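Stop Counting Demos and Start Looking at Them

Posted 4/7/18 by Reynaldo Lagman

I've had the same argument with people at Plimico so many times now that I figured I'd write it down and just send the link from here on. The argument goes like this. Somebody asks how big our table-setting set is, I say 724 demonstrations, and they say, oh, you should talk to the Antwi people, they have 992. And then we all nod as if something has been said!

I don't think something has been said. I think the number of demonstrations is the least interesting thing you can tell me about a set of demonstrations, and I'd like to make the case using the most boring object we own, a serving tray.

If you haven't collected this kind of data, it's simple enough. You hold a gripper in your hand with a camera mounted on it, you do the chore, and later a policy gets trained to go from what the camera saw to how the gripper moved. No robot in the room, no teleoperation rig, nothing to calibrate for half a morning. I love it. I'd never go back. But it's so easy that you can do a whole pile of demos without thinking about any of them, and I did exactly that for most of March.
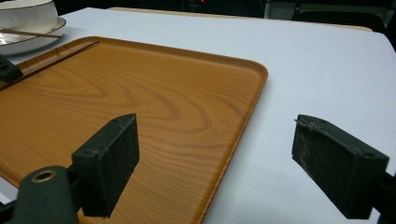 Gripper open at the right side of the tray, one finger over the tray and one over the table.

The tray looked like an easy win to me when we started. It's flat, it's big, it stays where you put it. What I hadn't thought about is that a tray is nearly all middle, and there's nothing to hold in the middle. Everything useful is happening at a low rim, and the camera is right there above the fingers, so a lot of what it gets is wood grain. Lovely, swirly, shiny wood grain, with rings in it that are a whole lot more eye-catching than the edge you care about. If I were a neural network I'd stare at the rings too.

Our first policy, trained on the first 200 demos, seemed to do just that. It would come in nicely, slow down, and then close on a spot that was well inside the tray. My first reaction (I'm not proud of this) was that we needed more data. So we collected more, in the same way, with the tray in the same place and me standing in the same spot, and the policy got smoother and more confident and closed on the same wrong spot.

What fixed it was 23 demos. I sat down and watched the old recordings, which I should have done weeks before, and saw that I almost never paused or corrected anything. I know where the rim is! I've been picking up trays my whole life. I'd sweep in from the left, fingers already lined up, and close. There was hardly a moment in there where the camera saw a slightly bad approach followed by a better one. So I did 23 where I came in badly on purpose – too far in, too far out, twisted – and then sorted myself out before closing. We gave those extra weight in training, and the missed grasps mostly went away.

Now, I can hear the reply, because I've heard it in the Leltitz kitchen over several cups of coffee. Isn't that just saying diversity matters? Everybody knows diversity matters. Sure, everybody knows it. But look at what people mean by it when they go out and collect. They mean more trays, more tables, more bowls. They swap the tablecloth. I'm all for swapping the tablecloth, and we did some of that too, but our failure had nothing to do with the table. It was in how my hand moved, and you can't see that in a list of props.

To be fair to the other side, there's a real point in favor of the big number. A small batch of clever demos depends on somebody having watched the failures and guessed right, and I might have guessed wrong. My colleagues who prefer the pile of data say that with enough people collecting, the sloppy approaches turn up by themselves, and I believe that's true for enough people. We had me and one other person, and she's even neater than I am. I also can't swear the fix carries over to other objects. We tried one tray. If somebody at Plusten runs the same thing on baking sheets and gets nothing, I'd want to hear it.

Still, I'd like us to change what we write down. When I read a report now I skip the total and go hunting for anything about the seconds before contact. How far apart were the fingers? Which side did they come in from? Did anyone ever miss?
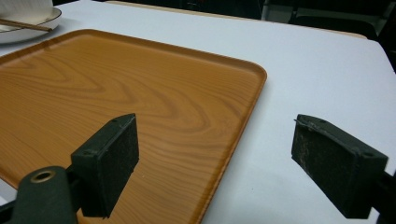

What I'd Like to See in Write-Ups

First, a page of stills from just before the fingers close, picked at random and not by the author. You can learn a lot from 20 or so of those, and it costs nothing to make.

Second, some note on who did the collecting and how practiced they were. My late demos are much cleaner than my early ones and I'm fairly sure they're worse training data. I'd keep the early ones from every new person and label them.

Third, say how many demos include a correction. For our first batch I'd have had to write a number so small I'd have been embarrassed, and that would have saved me most of a month. We're adding a field for it to our recording sheet, and if you want a copy of the sheet, write to me and I'll send it over.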